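Inelura hand-held grippers, pair: two stars from me

I wanted to like these. The Inelura pair costs 2795 and is sold for recording two-handed housework, the sort of folding and tidying that robot people can't get enough of. The maker says the jaws "release cleanly from household textiles." I have my doubts about the word cleanly.

Our trouble is with the release. You let go of the handle, the fingers should spring apart, and on thin cotton they sometimes don't. The cloth gets drawn into the opening near the fingertip and stays there. We logged 179 picks on bedding and clothes and had nine jams, every one of them on thin fabric. Thick blankets gave us no bother at all.

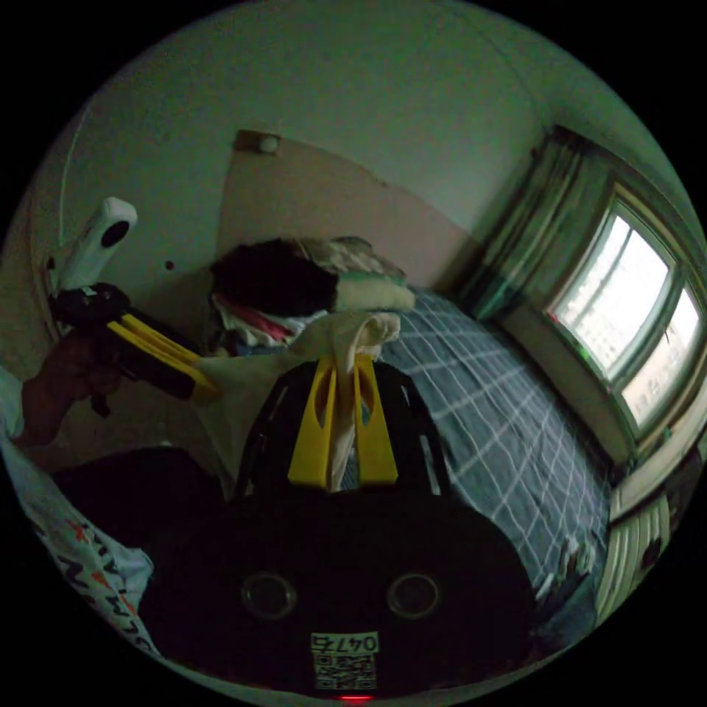
White cloth between the yellow fingers, with the second gripper at left.

Nine may not sound like many. But a jam spoils the whole take, and the natural thing to do is reach in with your free hand and pull. Judite Henriques did exactly that in the second session and got the side of her thumb pinched when the spring finally let go. It was a bruise and no more. Still, the manual has one line on fingers and jaws, and it's on the last page under storage.

I wrote to support. They blamed our fabric first, then our grip, and then sent a new spring — same result. Murali Warrier filed the inside edges of the openings smooth on one unit and it jammed less after that, though I wouldn't call it cured. I also don't see why a customer should be filing anything at this price.

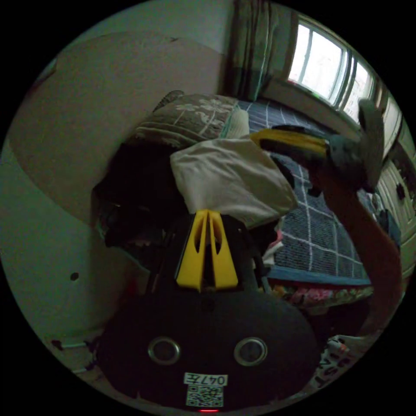

Angus Dow
Equipment reviewer

The rest is fine. The handles are comfortable for an hour, less so for two. Bright yellow fingers are easy to pick out against dark bedding when you go back through the recordings, and I'd miss that on another model. The Hegde set at 3589 has rubber-edged jaws and hasn't snagged on us yet, but we've only had it a short while and I'm not ready to praise it.

If you already own the Inelura pair, put the gripper down before you free a stuck cloth, and keep your other hand out of the jaws. If you don't own it, ask them in writing whether the finger shape has changed. I asked on 17th August and am still waiting.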